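Skuvedus opens its workshop to visitors one afternoon in June, and I went along with 55 others. The part I wanted to see was the folding bench, where two arms are taught by remote control.
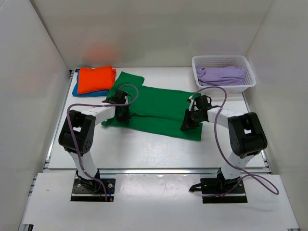
Both grippers on the green garment

The operator moves a pair of hand-held arms and the ones on the bench copy them. Each run is recorded. They had 233 runs of this task so far and want 200 more before training again.

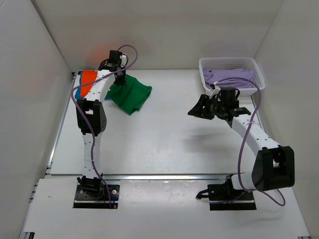 The left arm over the cloths at the back

I had a go for five minutes. Lining up two grippers is slow work - you have no feel for the cloth at all.

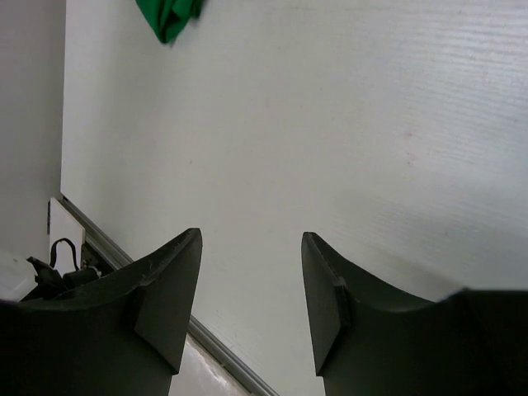

Two gripper fingers up close

Our guide said small cameras near the fingers help here, as the model learns from those views too. New operators tend to pull too hard, so they start them on a single towel.
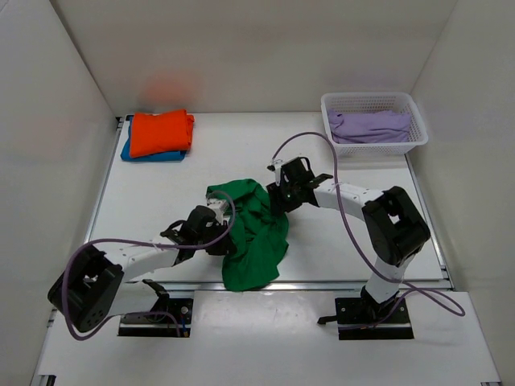
Baptista thought the clumsy runs should be kept in as well, so that the arms learn how to recover from a bad grip. The guide said they keep a few. Tea was upstairs at 4.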